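Deltex Grasp Planner

Deltex plans grasps for multi-fingered hands and runs on the arm's own controller. It scores 800 candidate grips per object and passes the best to motion control.
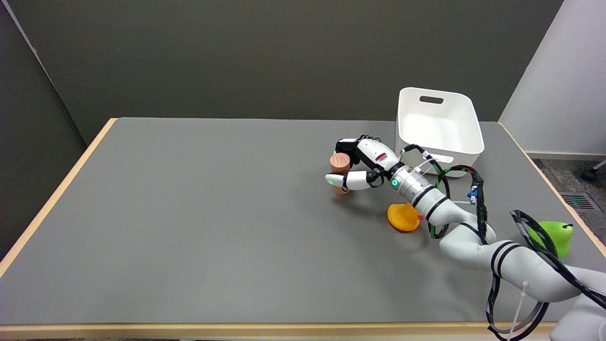 Wooden cylinder held between thumb and fingers.

Release 9 adds a separate setting for thumb approach, which can be tuned while the other fingers keep their values.

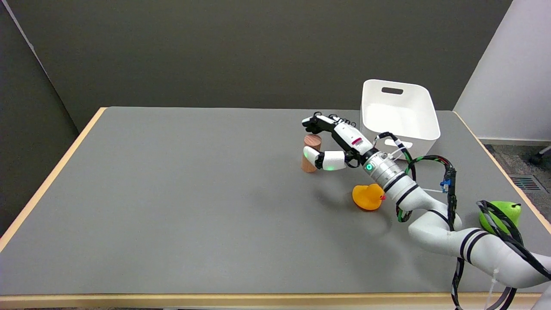 Blöndal writes that replanning after a missed grip is faster in this release, but the log viewer still needs work.

© Brallcombe | Contact | Back to top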